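Sorting table for kitchen cloths and toy dishes opens at Corby community house

The community house in Corby has opened a new room for household things, where families can bring kitchen cloths, towels and toy kitchen pieces which they do not need, and take home other ones. The room was opened in March and it is on the ground floor, next to the side entrance from Furnard Street. Entrance is free and it is not necessary to register.

The idea is simple. In many homes there is a drawer full of cloths, and in the same homes there is often a box with toy plates, cups and spoons from the time when the children were small. The toy kitchen pieces are rarely in one set, so the shops for used goods do not like to take them. The new room accepts them also when they are single, one spoon or one lid.

In the first month the room received 2,009 pieces. The greater part were cloths and towels of different sizes. Toy kitchen things were the second biggest group, and after them came aprons and oven gloves. Of all these pieces, 92 could not be used again and went to textile recycling. The rest was sorted, folded and put on the shelves.

Folding takes the most time. The cloths arrive in plastic bags, mostly crumpled, and each of them must be opened and looked at on both sides. If there is a hole or a burned place, it goes in the box for recycling. If the cloth is good, it is folded the long way into a strip, and then the strip is folded again until it fits on the shelf. The house decided for the long strip after trying also the square way. The squares made nice piles, but they fell when somebody pulled one from the middle. With strips it is possible to put them standing, one behind the other, and to see all the colors at once.

The toy pieces have their own place at the back of the table, so that they do not get lost under the textiles. A yellow toy knife and a toy spoon with a thin green handle were lying there while a beige cloth was already folded into a strip and a pink one was still crumpled on the left side.

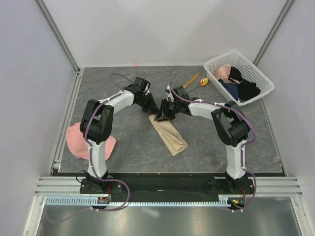

One reader from the neighborhood wrote to us that she likes the room, but she would prefer that the toy dishes be given out in small sets and not one by one. Her grandchildren wanted a knife, a fork and a spoon together, she wrote, and in the whole basket they found five spoons and no fork. She also asked if the cloths could be marked by material, because she uses only cotton for drying glasses and it is hard to be sure by touching.

The community house answered that both wishes are possible. For the toy dishes there will be small cotton bags, closed with a ribbon, and in each bag there will be pieces that go well together, even if they are not from the same maker. The single pieces will stay in the basket for those who are missing only one thing. For the cloths, a paper band will be put on the ones where the label is still readable. Where the label is cut off or washed out, the band will be left away, and visitors must decide by themselves.

The shelves were delivered by Raptis, a furniture workshop from the next town, which gave them for the price of the wood. They are low, so that children can reach the toy pieces without help. The upper shelf is for tablecloths and bigger towels. The baskets and the boxes for recycling were bought with money from the autumn market.

There are some rules for bringing things. Everything must be washed before, also the toys. Toy pieces with broken edges or with batteries are not accepted, and real knives are not accepted at all. Cloths which were used with paint or oil should go in the normal garbage. One household can bring up to 2 bags at one visit. This limit was made after the second week, when the bags stood all the way to the stairs and it was difficult to open the door.

For taking things there is no limit, but the house asks visitors to fold back what they have opened. A sheet with drawings on the wall explains the long fold in a few steps. It was drawn twice, as in the first version the arrows went in the wrong direction.

The room is open in the afternoon, from 2 o'clock until the house closes. In the summer there will be also a sewing corner, where cloths with small holes can be repaired or cut into smaller ones for cleaning. The sewing corner has the name Ernex, after the old thread shop that was in the same street for many years and whose wooden drawers are now used for the buttons. Who has thread, needles or bias tape at home can leave them already now in the paper box at the side entrance.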